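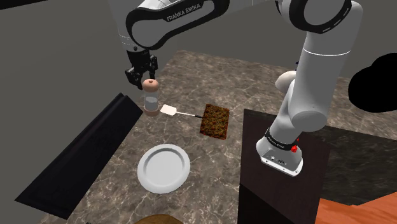 Eu ouço rádio de manhã desde que me entendo por gente, e o meu aparelho velho morreu em novembro, bem no meio de uma entrevista que eu queria muito escutar. Fiquei um tempão pesquisando (tempo demais, segundo quem mora comigo) e acabei comprando o Vastus, o radinho de mesa da Brundeo. Já faz umas boas semanas que ele mora aqui em casa, então dá para falar com alguma calma.

Começando pelo som, que era a minha maior preocupação. Para voz ele é uma delícia! Locutor, entrevista, trote, aquele quadro em que o ouvinte liga jurando que é a cara de um cantor famoso, tudo sai claro e cheio, sem aquele chiado metálico de caixinha barata. Música é outra história. Pop de rádio vai bem, com um gravezinho até simpático, mas quando entrou um set de eletrônica no sábado à noite... ops, digamos que ele se esforça. Passando da metade do volume a batida embola e a voz some lá atrás.

São 14 memórias para estações, e eu achei exagero até perceber que já tinha usado quase todas. O chato é que só quatro têm botão próprio na frente. As outras ficam num menu que você percorre girando o botão lateral, e esse botão é sensível demais, vive pulando a estação que eu quero. Depois de um tempo a mão aprende, mas às seis da manhã a mão não aprende nada.

A bateria dura até 52 horas, diz a caixa. Aqui em casa não chegou nem perto disso, só que eu uso alto e com o visor aceso a noite inteira, então também não posso reclamar muito. O carregador é que tem um cabo curtinho, curtinho, e acabei puxando uma extensão. 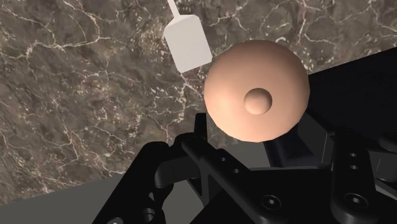 A Drulla comentou no post anterior que o dela perde a sintonia toda vez que alguém liga o micro-ondas, e que a assistência só mandou trocar o aparelho de lugar. Fui testar e o meu também chia um pouquinho, mas nada que atrapalhe a fofoca das nove. Pelo que ela contou, o dela fica bem mais longe da janela que o meu, vai ver é isso. A antena estica bastante, mas é molenga e vai descendo sozinha se você deixa inclinada.

Agora, a parte que me ganhou: o botão de gravar! Você aperta e ele guarda o que está no ar, direto no cartão de memória. Na semana passada levaram uma banda para tocar ao vivo no estúdio, a vocalista esqueceu a letra, caiu na gargalhada e o apresentador teve que cantar o refrão no lugar dela. Eu gravei TUDO. Já ouvi mais vezes do que seria saudável. O arquivo sai com um nome esquisito cheio de números e não dá para renomear no aparelho, só no computador.
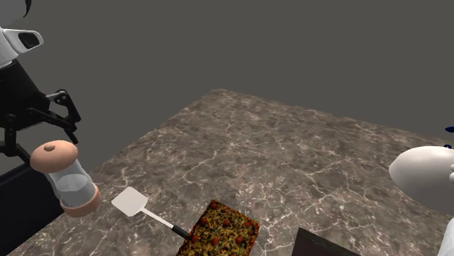
O aplicativo eu pulei. Instalei, pediu cadastro, pediu localização, pediu para avaliar antes de eu conseguir usar, e desinstalei. O despertador funciona sem ele, ainda bem, e vai subindo o volume aos poucos, de um jeito bem menos cruel que o do celular.

Vale a compra? Para quem vive de programa de auditório, notícia de famoso e conversa de locutor, vale sim, eu compraria outra vez. Para festa, procure outra coisa.

Nota: 4 de 5. Se alguém souber como desligar o bip que ele faz a cada troca de estação, me conta nos comentários, porque o manual não diz.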